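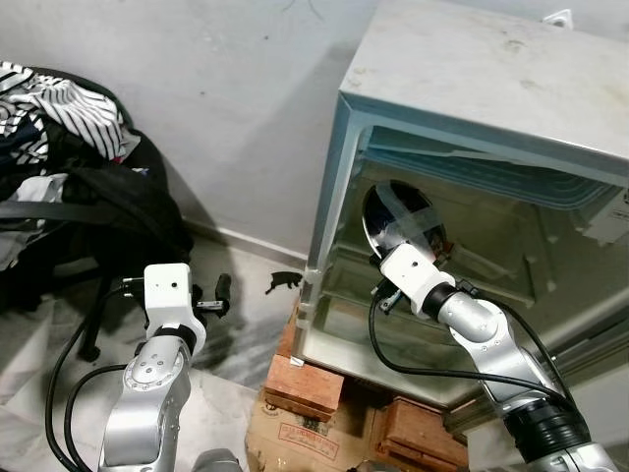 Household / Kitchen / Refrigerator

Tardale Small Fridge Set

README, version 2

Contents

The set covers loading and unloading small refrigerators in lived-in rooms. It has 332 episodes from 3 rooms, recorded in May. Each episode is one item going in or coming out. Defrosting and wiping down are in the Praltarach set and are not repeated in this one.

The refrigerators

All are compact models with the freezer compartment at the top of the opening. They were used as found. Frost was left in place, and in the white unit it builds up in stacked ripples along the pale blue freezer walls. That unit stands on two reddish-brown wooden blocks against a gray wall, with a flattened cardboard box on the floor under it. Please keep the blocks in mind if you compare shelf heights between rooms.

The lining is shiny plastic with molded ridges for the shelves. It reflects a lot of light. Depth values on the back wall are poor and should be masked.

Items

Lids and plates, bowls with covers, bottles, cartons, wrapped leftovers. Dark glossy round pieces are all filed under "disc", whether lid or plate. Tape on an item is noted in the column "tape" (yes/no). Food was replaced with sealed packs of the same size.

Surroundings

Rooms were not cleared before recording. Clothes, bags and boxes near the refrigerator stay where they were and have no labels.

Files

episodes.csv: one row per episode, with room, item, direction, tape
rooms.csv: shelf heights and door side
notes.txt: remarks by the person on duty

Known problems

Two episodes in the Correa room have the wrong direction (marked "in", should be "out"). They are listed in notes.txt and will be corrected in the next version.
Shelf heights were measured from the floor, blocks included.

Terms

Free for research and teaching. Cite as Runex, Tardale Small Fridge Set, version 2.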